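Workshop notebook, packing bench
June 2025

Boxes again. I know, I know, but the small ones have been bothering me ever since the Lultatier order, and I promised Itzel I would write down what I think before I forget it, so this is me doing that with a cup of tea going cold next to me.

We are down to the plain brown cube boxes from Barkau, the ones with no print on them. A bundle is 64 flat blanks, and we still have 16 bundles on the upper shelf behind the door, so whatever we decide, we will be living with these until September at least. I don't mind them! They stack nicely, they take a stamp well, and the corrugated board is stiffer than what we had from Cisneros last year (those sagged if you looked at them). My complaint is with the top, and I have come around to thinking that half of it is how we fold and the other half is how the blanks have been stored.

What I tried this morning was closing a whole bundle, one after the other, and paying attention to the order of things. Small tab first, pressed inward along the crease, then the inner flaps, then the big flap over the top. If the tab goes in lazily it springs back up and meets the big flap on the way down, and then you push harder, and then you get that ugly soft crease across the lid that Riet always spots from the other side of the room. If you run a thumb along the fold of the tab before doing anything else, it stays put much better. I did the first half of the bundle without the thumb and the second half with it, and the second half looked like boxes I would be happy to get in the mail.

The corners of the big flap are a separate matter. They get handled more than any other part of the box, by all of us, and they go soft quickly. I have been taking hold of the flap by the corner myself for years, it's simply where the hand goes. Riet says to lift from the middle of the edge instead. I tried it and it feels strange and slow, but I will give it a fair go for the rest of the month before I grumble.

Storage: the blanks on the bottom of each pile are noticeably flatter and harder to crease than the ones on top, and the ones nearest the door curl a little. I have moved two bundles to the inside wall to see if they behave differently. Please don't use those two yet, I have put a strip of green tape on the shelf in front of them. Itzel, if you need boxes in a hurry, take from the left.

I also went through the inserts. The Standier sleeves fit well if you drop them in with the top fully open, and they catch on the inner flaps if you try to sneak them in through half an opening, which I did several times out of pure impatience. There is a step in the cardboard where the tab meets the flaps, and that's the spot where the sleeve snags. Open the lid all the way back, let it rest, put the sleeve in, and then start closing. It costs a moment and saves a torn sleeve.

Tape. We have been using far too much of it. With the tab properly creased I think one short strip is plenty for anything light, and for samples that stay in the building we could leave it off altogether. The autumn run is 3000 boxes if it all goes ahead, and I would dearly love not to tape every one of them twice. Itzel wants a shake test before she agrees, fair enough, so that's next on the list.

To do:
Shake test, one strip against two, with sleeves in
Ask Barkau whether the crease on the small tab can be scored a bit deeper
Find the good bone folder (last seen near the sink)
Compare the moved bundles with the ones by the door
Wipe down the white table before the next lot, cardboard dust everywhere

Riet, your blue cutter is in my drawer. Sorry!

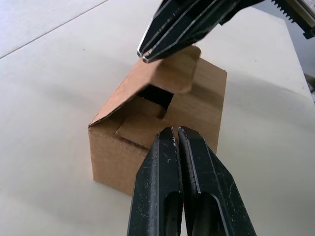
Plain brown cube box, large flap lifted, small tab folded partly in.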